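Metex gives its tidying robots permission to dither

Robotics software firm Metex has released a planner that lets a pair of robot arms change their minds halfway through a job, a skill most of us pick up by the age of five and then overuse.

The update to its Ovari control software, out on 5 July 2021, is aimed at two-armed machines that sort and put away small things on a bench. Older versions worked out the whole job at the start and then carried it out with great conviction, whatever the bench had to say about it. The new one looks again after every move and redraws the plan for both arms if something has shifted.

The test bench at the firm's Jaldale office is stocked with the sort of objects found at the back of a kitchen drawer: a utility knife, a small screwdriver, a tray of see-through rulers and the like, and a black toolbox.

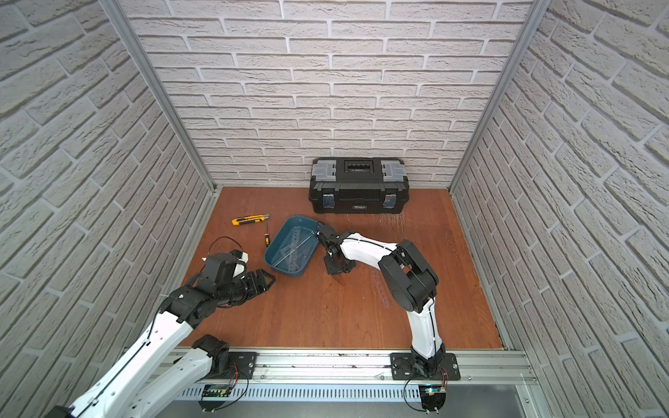 Why does the software need to plan for both arms together?

Two arms planned separately will sooner or later want the same bit of air. The planner treats them as one machine with shared elbow room, so that each path is checked against the other before either motor turns.

Hye-jin Joo, who leads the planning work, said the old approach had been "very polite and very wrong". Each arm would stop to let the other go first, and the other would do the same. "We came back from lunch once and they were still at it," she said.

Metex says its engineers ran 3,698 trials between February and the release. In 2,056 of them an object was moved on purpose after the arms had started, usually by Joo with a stick. The firm has not said how many of those ended well, though it did say the figure was "encouraging", a word that has covered a good deal in this industry.

Clear plastic remains a sore point. Depth cameras tend to look straight through it, and the perception side of Ovari now keeps 2 guesses about where a see-through object lies until a closer look rules one out. Joo described this as the least glamorous part of the release and the one that took longest.

Left, right and a toolbox: the Jaldale bench, with both arms at the rail. 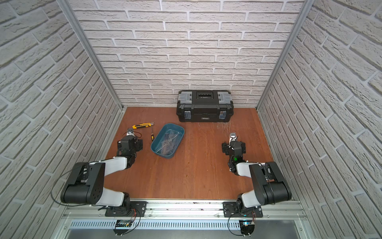 The two-armed bench at Jaldale, with the toolbox against the back wall.

The planner is free to existing Ovari customers, who will need to redo their arm calibration before it will start. Metex suggests setting aside an afternoon - customers on the firm's forum suggest setting aside two. A version for machines with a moving base is planned, but has no date.

Recent items
Sun trims its warehouse software team
Jaldale college opens evening course in motor control
Gripper makers still cannot agree on a plug
Ovari forum back up after long weekend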